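5.3 Recording a drive in the simulator

Before you teach Kandarley on a real street, record the same task in the simulator. The robot learns from your hand on the remote control, so drive in the way you want it to drive later.

Before you start
Connect the Wasik hand controller and wait until the light stops blinking. Close other programs which use the graphics card. You need 2000 MB of free disk space for each session.

Steps
1. Open the Plomine panel and choose Teach by remote control.
2. Load the map Doãn Square. The loading bar must show 100 before you touch the sticks.
3. Type your operator name, for example Trinh Tôn, and a short task name. Please do not use spaces in the task name.
4. Press and hold the left trigger. Recording begins when you hear one short tone.
5. Push the right stick forward slowly and keep the speed at level 4 or lower. If you push fast and then release, the robot will learn this jumping movement also.
6. Release the trigger to end the drive. Choose Keep or Discard.
7. Repeat until you have kept 8 drives of the same task.

Note: Small mistakes are allowed. When you leave your line, correct it gently and continue – the robot needs to see how a correction is made. Discard the drive only if you touched a wall, a pole or a person.

Caution: Simulated people do not step aside for the robot. Begin to turn early, and leave free space on both sides.

Caution: Do not change the camera height between drives of one task. Drives with different heights cannot be trained together.

5.4 Choosing the start view

The start view should show open ground in front of the robot and the place where it must go. In Doãn Square a good start is on the gray paving between the near buildings, with the brick wall on the right and the person far ahead, left of center.

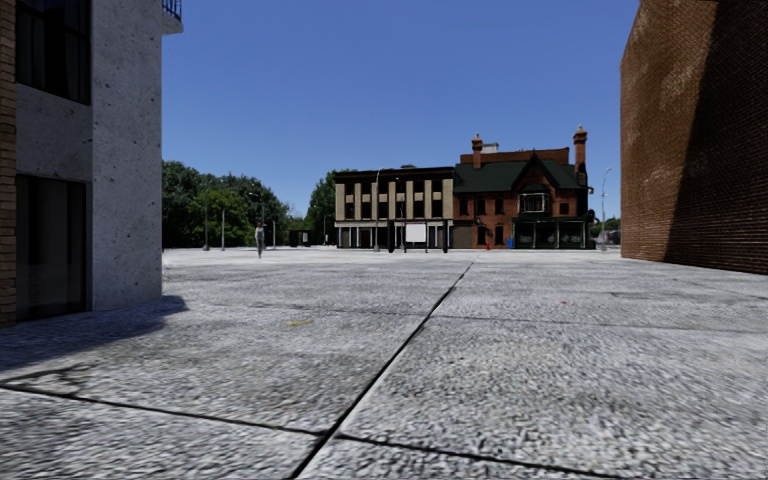

5.5 Checking your drives

Open the list of kept drives and play each one at normal speed. Delete any drive where the robot stands still at the beginning for a long time.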